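3.2 Store displays and what shoppers bought

Interviews took place in 72 households in the Pikutska district, most of them within walking distance of two greengrocers, Bello and Cortés. Both shops sell whole heads of cabbage all year. We asked the person who did most of the shopping to keep receipts for 3 weeks and to note what was thrown away and why.

Households that shopped mainly at Bello bought leafy vegetables more often, and in smaller amounts. Prices at the two shops were close during the study, so price alone does not explain the gap. Several people said they went in for something else and picked up greens on the way to the register.

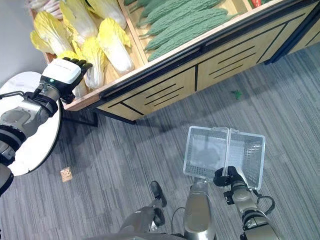

Figure 3. Napa cabbage on a wooden produce display.

Waste followed a different pattern. Large heads were the item most often thrown away, usually after half had been used - a point also made by Lappalainen in her earlier work on small kitchens. Of the 87 discarded items recorded, most had been kept past the day the household planned to cook them. Smaller households reported this more than larger ones did.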